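Werkstattbuch, Küchenecke
Oktober, abends, die anderen sind schon weg

Weil ich beim letzten Mal so geschimpft habe, dass hier niemand aufschreibt, womit die Holzsachen eingelassen wurden, fange ich diesmal selber ordentlich an. Also: Kochlöffel, Schlitzwender und die beiden Brettchen aus der Küchenecke waren heute dran. Parisa hat sie am Vormittag abgewaschen und auf dem Gitter über der Heizung liegen lassen, was ich eigentlich nicht so gern habe (zu warm von unten, die Brettchen ziehen sich krumm), aber diesmal ist alles gerade geblieben, und ich will nicht wieder der sein, der wegen der Heizung meckert.

Geschliffen wurde zuerst mit 300er, immer der Faser nach, danach alles einmal mit dem feuchten Lappen drüber, damit sich die Fasern aufstellen, trocknen lassen und dann mit 400er nach. Beim Löffel war die Laffe innen das Mühsamste. Ich habe das Papier um den Daumen gewickelt, Leopold schwört auf ein Stück Korken, und ich muss zugeben, dass es mit dem Korken am Rand gleichmässiger wird. Am Stiel reichten ein paar Züge. Beim Wender habe ich die Schlitze mit einem gefalteten Streifen durchgezogen, eine elende Fummelei, aber gerade dort bleibt sonst alles hängen und wird mit der Zeit grau.

Öl: das Leinöl von Aebischer, die angebrochene Flasche aus dem unteren Fach. 20 Minuten einziehen lassen, Überschuss abreiben, über Nacht hängen. Die Lappen habe ich ausgebreitet nach draussen gehängt, bitte keine zusammengeknüllten Öllappen in den Kübel, auch nicht »nur kurz«. Neema hatte noch das Wachs von Norora dabei und wollte es auf einem der Brettchen ausprobieren. Es riecht wunderbar nach Honig, fühlt sich mir aber etwas zu stumpf an. Sie findet genau das gut. Wir lassen die beiden Brettchen jetzt nebeneinander im Gebrauch und schauen im Winter wieder hin.

Dann das Aufhängen, worüber wir ja länger geredet haben als über alles andere. Der Krug neben dem Herd ist weg, und ich vermisse ihn nicht. Unten im Krug stand immer etwas Wasser, und die Stielenden wurden schwarz. Jetzt hängt das Holz an der Wand vor den weissen Fliesen, mit der Laffe nach unten, und zwischen Löffel und Wender ist genug Platz, dass man einen herunternehmen kann, ohne dass der andere mitklappert.
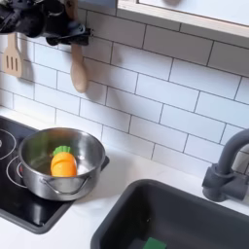 Löffel und Schlitzwender am neuen Platz vor den Fliesen, Oktober.

Was mir beim Anschauen gefällt: Das helle Holz macht sich gut vor dem Weiss mit den dunklen Fugen, viel freundlicher, als ich es mir vorgestellt hatte. Ambros meinte zuerst, man sehe dann jeden Spritzer auf den Fliesen, und das stimmt wohl auch, aber abwischen lässt sich so eine glänzende Fliese in einem Zug. Die Fugen sind eine andere Sache. Ich habe ein Stück mit dem Reiniger von Flimex probiert und ein Stück nur mit Natron und der alten Zahnbürste, und ich sehe keinen Unterschied, also nehmen wir Natron, davon haben wir noch einen halben Sack.

Noch offen:
Für die übrigen Holzlöffel fehlen vier Haken. Aurelia fragt bei Pendov nach, ob es dieselben noch gibt, sonst nehmen wir andere und ich gewöhne mich daran.
Der ganz alte Rührlöffel mit dem Riss im Stiel liegt auf meiner Bank. Ich würde ihn gern noch leimen, aber nicht mehr zum Kochen hergeben, vielleicht zum Farbenrühren.
Nachölen nach etwa vier Wochen, Datum bitte hier am Rand eintragen und das Öl dazuschreiben.
Korken sammeln! Leopold hat nur noch einen und rückt ihn ungern heraus.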